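Can a Robot Tidy Your Desk Yet? Come and Help Us Find Out

Norkon is looking for 32 people to join our home chores study this April, and if you have ever looked at a messy room and wished somebody else would deal with it, we would love to hear from you!

We want to know whether a machine can manage the small jobs most of us do without thinking – shutting a drawer, clearing a desk, putting a drink back where it belongs – and whether it can do them well enough that you would be happy to have it in your home.
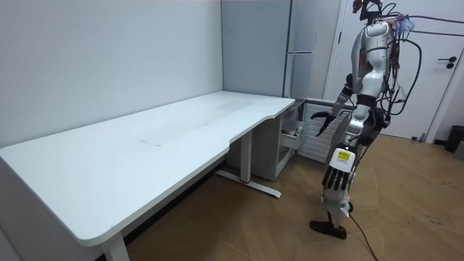 You don't need a technical background, and to be frank we would be a little disappointed if everybody who applied had one. Parents, renters, retired folks, people who clean for a living and people who can't stand cleaning are all welcome. You will watch chores being done, do the same ones yourself, and then sit down with Iraís Alvarado or Thierry Baudry for a good long talk about what was done properly and what you would have redone the minute our backs were turned.

Each participant receives $200 for one visit to our Zistholm rooms, with lunch included.

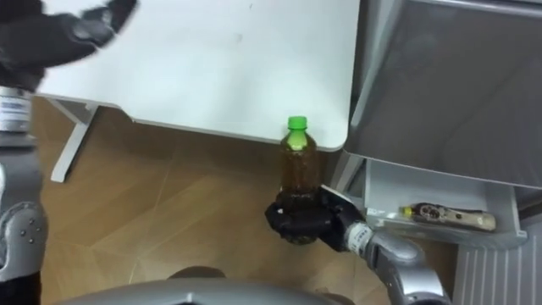 Will I have to operate the robot myself?
Our own staff handle all of that, and you are free to stay as near or as far as you like.

To apply, write a few lines to Mirjana Kneževič at Norkon about the chore you would give away first – long answers are very welcome – by 01/03/2025.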